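Progress note, Tirkimero stockroom and catalog project. November. For Kiran Saxena.

Sorry this is short, we're mid-move and I'm writing between deliveries.

**Where we are**

- Parts catalog: 855 of 956 item records cleaned and re-entered. The rest are the odd ones, mostly old hinges and cabinet pulls with no supplier code.
- Old card index now closed to new entries. Still on the shelf by the counter becuase people want to check against it.
- Public search page up since the first week. Slow in the mornings, fine after lunch. Steltico looking at it.
- Lending desk open again, short hours.

**Spending**

Shelving came in under. Labels went over, we had to reprint the first batch after the adhesive let go in the cold bay. Net effect is small and I've moved the difference from the training line, as agreed on the phone. Revised sheet to follow once D'Amico send the final invoice for the racking. Chased twice.

The Jivisora license is paid through the end of the grant period. They changed the plan names but our price held.

**What slipped**

Training sessions. We planned to run them before the catalog went live and ended up doing it the other way round, so the desk staff learned the search by using it with borrowers standing there. Went OK, but two of them asked for a proper session and they should get one. Now set for after the move.

The donor letters also slipped. Draft is done, needs your sign-off on the paragraph about the hardware donations from the school closures. I'd like to keep it plain and drop the line about "unlocking community value", that came from the old template.

Cold bay still has no heater. Landlord says he is waiting on an electrician. I've asked for a date in writing.

**Numbers you asked for**

Loans this period: 55. Late returns: 14, most of them back within a few days of the reminder. Reminders go out by text now and that made a bigger difference than I expected. Phone calls are down a lot, which frees up the desk in the afternoon.

No losses to report. One drill guide came back with a bent pin, borrower paid for the part without being asked.

**Feedback**

Borrowers like being able to search by size. They don't like the category names, and fair enough, "fixings, misc." is holding far too much. Plan is to split it into knobs and pulls, latches, brackets, and leave the rest alone until spring. Several people asked if the search could show what is out on loan. It can, we just haven't switched it on, waiting for the last records to go in so it doesn't give wrong answers.

One complaint about the new hours. Replied same day, offered a pickup by appointment.

**Next period**

- Finish remaining records
- Category split, then loan status on the search page
- Training session for desk staff
- Donor letters out
- Final racking invoice, revised budget sheet to you

Need from you: sign-off on the letter, and a yes or no on carrying the unspent shelving money forward. If it can't be carried I'd put it toward a second label printer, the current one jams if you look at it wrong.

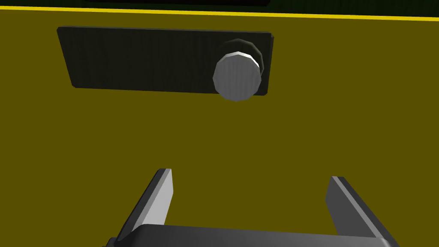
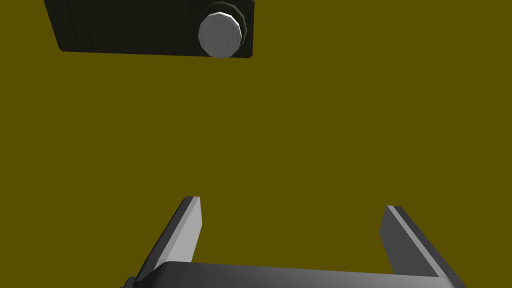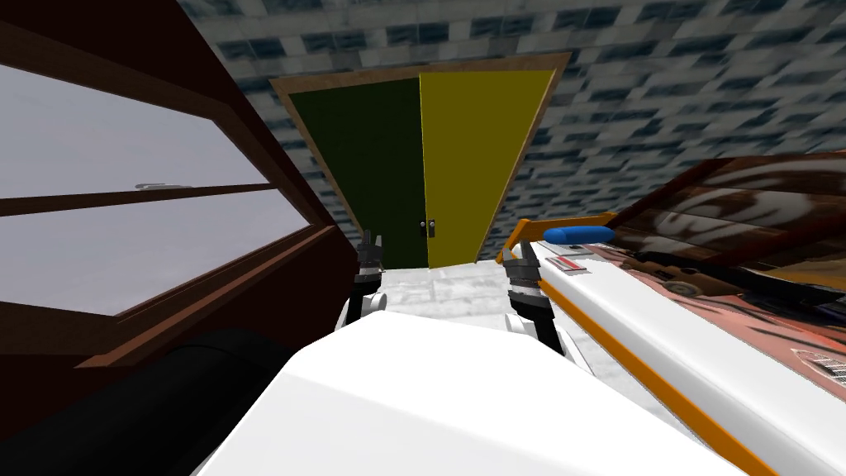
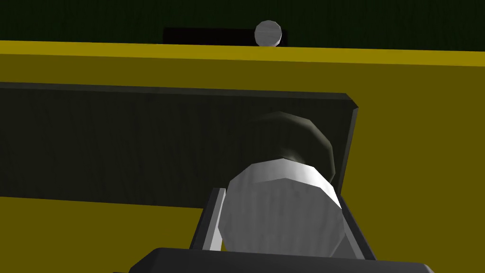
When will the search page show what is out on loan?

As soon as the last records are in and the category split is done. Desk staff can check loan status by phone until then.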